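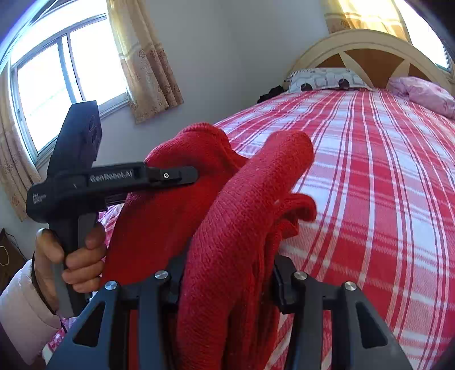

How do you fold a knitted thing so it does not get a line across the front?

Lay it flat with the front side down, bring the sleeves to the back, and then roll it loosely from the bottom instead of folding it in half.

I learned this from my aunt, Shanthi Gazi, when I stayed with her in Brarklow for one winter. Before that I was hanging all my knitwear on thin wire hangers. Each shoulder got a small point, like a little horn, and I went to work like this and no one told me! My aunt told me on the first evening.

She does all her folding on the bed, and now I do it also. A table is too narrow for sleeves. I make the bed first and pull the cover very straight, and if the cover has checks it is even better, you can put the side of the garment along one line and see at once if it is crooked.

Ribbed knits are the difficult ones. The ribs want to close together, so the garment looks one size smaller than it is, and you must open it softly with the flat hand. Please do not pull on the corners. I pulled on the corners of a green cardigan from Pramanik, the shop near the station in Wallport, and the bottom became wavy for ever. I still wear it, but only in the house.

Red is the colour which shows lint the most, in my opinion, more than black. I use a piece of wide tape around my fingers and go along the rows, never across them. After this I shake the garment one time by the window and begin the folding.

For the drawer I put the rolls standing, with the thick ones at the back. In my drawer there is place for 11 rolls, and when I buy the next one, something must go to my sister. She is quite happy with this system.

In January I will wash everything by hand and dry it flat on towels, and I want to write then about the soap, because I have tried two kinds and I do not agree with my aunt about which is better.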